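## 4. Setting up the sorting task

This section covers the Suleck bench kit with the tabletop arm. Finish section 3 (mounting and power) first. Text revised November 2024 by Hoi-yan Chou.

1. Switch the arm to **Hold** and wait for the status light to stop blinking.
2. Lay the work board flat on the pegboard base, long edge towards you. Leave a margin of pegboard showing on every side.
3. Press down on each corner in turn. If the board rocks, check for a stray screw underneath.
4. Open the Brirlow control program and choose **Tasks > Push and group**.
5. Enter 200 as the clearance height in millimetres. The arm will travel at this height between moves.

**Caution:** Keep hands off the board whenever the arm is out of Hold. The stop button must be within reach of the person running the task. 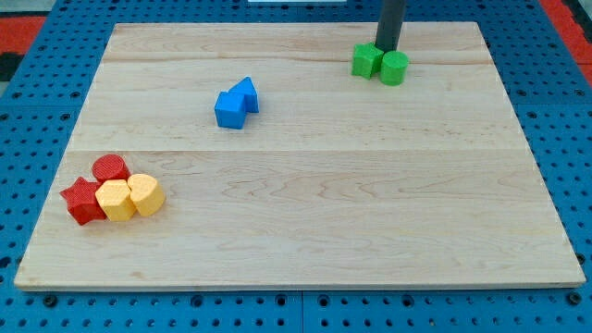 Push and group is the task most schools start with, and it needs no gripper. The arm lowers a plain rod and slides blocks across the board. Blocks may be placed singly or in clusters, and they may touch. A layout with a green pair towards the back, a blue pair near the middle and the reds and yellows packed together at the front left is within what the program can handle. Tight clusters take longer to separate, so leave open wood on at least one side of each.

6. Place the blocks, then select **Read board**. Each block should be listed by colour and shape.
7. If a block is missing from the list, move it a little and read the board again.
8. Type the instruction in plain words, for example "move the blue cube to the green cylinder".
9. Release Hold and press **Run**. A single run stops after 20 pushes, whether or not the task is complete.

**Note:** Error 559 means the rod has met more resistance than expected. Return to Hold, clear the path and repeat from step 6.

**Note:** Kits shipped before July have the older rod clamp. Tighten it by hand only. Replacement clamps are listed in the Brekke parts sheet under item 19.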